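Chapter 4
Chores as Test Cases

Whether a machine can keep a kitchen or stock a parts bench is usually asked too broadly. This chapter breaks the question into single operations – grasp, lift, align, turn – and treats each one separately. Section 2 reviews the Oltdale trials, in which 258 attempts at closing jars were scored by hand. Section 3 covers the Villden shop-floor study begun in April. In both, picking up a part caused few failures. Most errors came at contact, when a thread or rim had to meet its mate within a small angle. Readers should know the friction models of Chapter 2 before going on.
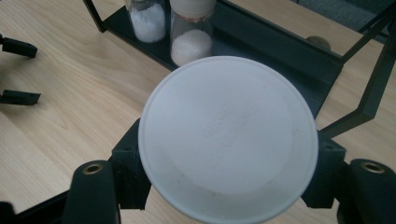
Figure 4.1 A round plastic lid held at both sides by a two-finger gripper.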